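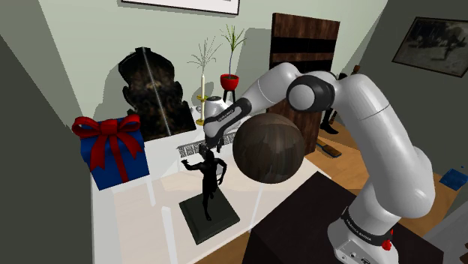
According to Merike Rimkutė, the first release listed several films twice, once under the original title and once under the title used for export, and readers had no means of telling which record to cite. The present version merges those records and retains both titles.

# Wondach Synopses

Search this repository
Go to file

## Summary

Wondach Synopses is a collection of 800 short plot summaries of fantasy and martial arts feature films, written in English for library catalogs and festival programs. Each summary covers one film. Short films, serials and television episodes are outside the scope of the collection.

## Contents

- `synopses.csv`: one row per film, with title, alternate title, decade, language and summary
- `people.csv`: character and performer names as printed in the opening or closing credits
- `CHANGES.md`: corrections made after the first release

## Preparation

Summaries were drafted by contributors at Calloway and edited by Kiều Phùng and Huw Craddock. Every summary was read by 2 editors before it was accepted. Where the editors disagreed about a point of plot, the film was viewed again and the wording settled from the viewing copy.

Of the summaries, 376 disclose the ending. These are marked `yes` in the column `reveals_ending` and should be filtered out before text is shown to a general audience.

## Known limitations

Names are romanized as they appear in the credits, and the same performer may therefore be spelled differently from one film to the next. Dubbed versions sometimes rename characters; the original name is preferred where it could be established. Running times are not recorded.

## Corrections

Please open an issue giving the row number and the source of the correction. Requests are reviewed each October by Arvo Nurmi.

## Terms of use

The summaries may be reproduced in noncommercial catalogs and programs with credit to Wondach Synopses. Posters, stills and trailers are not covered by these terms.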